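Simulation Workstations and Arm Licences: Equipment Page

Equipment > Robotics and automation > Planning a purchase

This page is for staff who intend to bid for a robot arm, or for time on the simulation workstations, in the coming financial year. It sets out what may be requested, what the department will pay for, and what must be met from a project's own budget. Requests that do not follow the order given on this page will be returned to the applicant.

What is on offer

The Berero package consists of one simulation workstation, one seat of the Riltgate scene software and access to the shared library of household rooms. It may be requested alone or together with a physical arm. Applicants who have not used an arm before are expected to request the package alone in their first year.

The package is supplied in two forms:

Berero Single – one workstation, one software seat, one user at a time.
Berero Group – one workstation, 3 software seats, scheduled use by a project team.

Both forms include the same room library and the same arm models. The Group form also allows jobs to be queued overnight. Storage is 500 GB per project in either form, and further storage is charged to the project.

Why simulation is costed first

A physical arm brings with it a bench or plinth, guarding, a risk assessment, an electrical inspection and a place to put it. In past years several bids named the price of the arm and left out most of the rest. The department now asks that every bid for a physical arm be preceded by a period of simulated work on the same task, so that reach, mounting position and choice of gripper are settled before an order is placed.

Mounting position deserves particular care. An arm that can reach a bowl on a worktop from one side may be badly placed for a plate further along, and a plinth is expensive to move once it has been fixed. In the simulated kitchen the base can be moved in a few minutes and the task run again.

The task used for costing in the current round is set at a kitchen island and involves tableware and a single item of food.

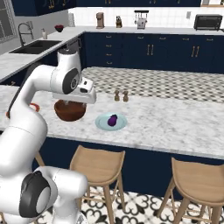
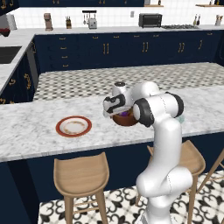

Department of Applied Automation – Equipment and Planning Office

The kitchen is one of the rooms in the shared library, and applicants may use it without further charge. The bowl, the plates and the aubergine are standard library items. Projects that need their own objects should allow for modelling time, either by a member of the team or by the office at the internal rate.

Preparing a budget

A bid should list one-off costs and yearly costs separately. The figures below are for internal recharge and do not include VAT.

Berero Single, yearly charge: £1,256
Minimum period of hire: 6 months
Additional object modelling: £500 per set

The charge for Berero Group is quoted on request, as it depends on the hours reserved. Software updates are included in the yearly charge for both forms. Training for the first named user is also included; training for further users is arranged through the office and is charged to the project.

Applicants requesting a physical arm should obtain a written quotation that covers the arm, controller, gripper, cabling, delivery and installation. Quotations from Zakaria and Dellau are accepted in their usual layout. Those from other suppliers should be copied into the department's cost sheet before submission. Spare gripper fingers are treated as consumables and should not appear under capital.

Please also make provision for:

Floor loading and fixing, where a plinth is to be used
Guarding or a marked working area
Electrical inspection on installation and each year after
Insurance, if the arm will leave the building
Disposal or return at the end of the project

What the simulation will not tell you

Results obtained on the workstation are useful for layout, reach and the order of movements. They should be treated with more caution where grip and contact are concerned. A bowl with a smooth rim or a soft vegetable may behave differently on a real bench, and a bid should leave some money for trying a second type of gripper. Noise and heat in the room are not modelled, and must be considered separately with the building manager.

How bids are assessed

Bids are read by Moushumi Seneviratne, Equipment Planning Manager, and by one academic reader from outside the applicant's group. They are looking for a clear task, a sensible mounting plan and a budget that includes the yearly costs. A short bid is welcome – two pages is usually enough for the package alone.

Where two projects ask for similar equipment, the office may propose a shared purchase. Applicants are free to decline, but should say why in writing.

Submission

Completed bids for this round must reach the office by noon on 01/03/2021. Late bids will be held over to the December round. Equipment approved in either round is ordered by the office, and projects should not place orders directly with a supplier.

Questions about the workstations, the room library or software seats should be addressed to Stefaniia Hladun, Simulation Support. Questions about quotations, recharge and shared purchase should be addressed to Moushumi Seneviratne.

Related pages: Cost sheet and guidance notes; Booking a workstation; Risk assessment for fixed and mobile arms; Returning equipment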